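Blog > The House > Windows

Sash cords, at last

November 2019 · 4 min read

I've been putting off the front bedroom windows for two winters, and I'd probably have put them off for a third if the left one hadn't come down on the sill like a guillotine while I was leaning out to shout at the milk lorry. Fingers intact, thank you for asking, but it did focus the mind.

For anyone new: the house is a plain brick terrace in Clunby, built by the quarry for its foremen, and it still has its original box sashes at the front. The back ones went in the seventies and were replaced with those big tilting things that never quite shut. So I'm very attached to the four that are left, even if they rattle, stick, leak and sulk.

I'd had two firms round. The first man wanted to rip the lot out and fit plastic, and spent most of his visit telling me how much warmer his sister was. The second was Kwiatkowski, the joiners over by the station, and they were lovely, but the waiting list ran into January and the quote made me sit down on the stairs. The young woman who came out did say, on her way to the van, that cords were a job I could do myself if I was patient and had somebody to hold things. I decided to hear only the first half of that.

So, what's involved? You prise off the staff bead (that's the strip of moulding on the room side that keeps the bottom sash in), you swing the sash out, and then you find the little pocket cut into the side of the box where the weight lives. Mine had been painted over so many times that I couldn't see the pockets at all. I went along tapping with the handle of a screwdriver like a doctor with a bad chest, then ran a knife round where it sounded hollow, and out came a piece of wood with a pencilled number on the back. I was absurdly pleased! The weights were all still in there, filthy, along with a fair amount of plaster and half a clay pipe.

The cord itself I got wrong the first time. I bought the cheap stuff, which is far too stretchy, and the sash hung beautifully overnight and had dropped by breakfast. My neighbour Hannelore Gerlach, who did all of hers when she moved in, came and looked at it with great tenderness and then told me to take it all out again. She uses a waxed cotton cord, pre-stretched, and she ties a weight to it and leaves it hanging down the stairwell for a day before she cuts anything. I've now done the same. It did mean ducking under it to get to the loo.

Then the paint. I burned off nothing, because of the lead – I used a paste stripper and a respirator and took my time, and it still took far longer than everything else put together. Almost 80 hours if you count the evenings, and I do count the evenings. Under the brilliant white was a cream, then a brown, and under that a very dark green that I've become a bit obsessed with.

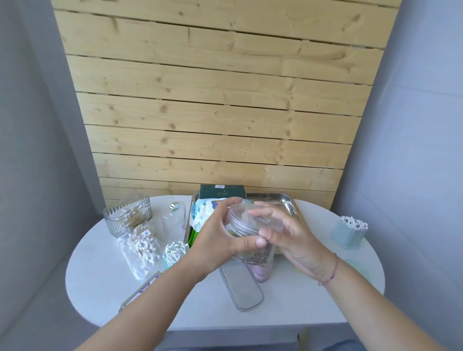
I've gone back to that green on the outside and kept the inside a soft off-white. The green is a linseed paint from Varnel, which goes on thin as soup and takes days to dry, so you need to pick your weather and I didn't, quite. There are some midges in the bottom rail that will be with us for a long time. I don't mind them. The finish has a bit of depth to it that I never got from a tin of gloss, and it's meant to wear away gently and not come off in sheets.

Draught strips were the other thing I dithered over. Ea Brøndum, whose posts on her farmhouse at Sasodberg I've been reading since before we bought this place, is dead against them on the grounds that an old house wants to breathe. I take the point, but I also want to sleep without a hat on. I've put a brush strip in the staff bead and another at the meeting rails, and the difference in the bedroom is enormous. The curtains used to move. They don't any more.

Still to do: the landing window, which has a cracked pane of the old wobbly glass that I can't bring myself to swap, and the parlour pair, where the bottom rail is soft enough to push a thumb into. That's a proper repair with new timber let in, so I think I'll be ringing Kwiatkowski after all and asking very nicely about that list. If anyone has managed a splice on a bottom rail without taking the whole sash apart, do leave me a comment.

Contact · © The House on Quarry Row · Back to top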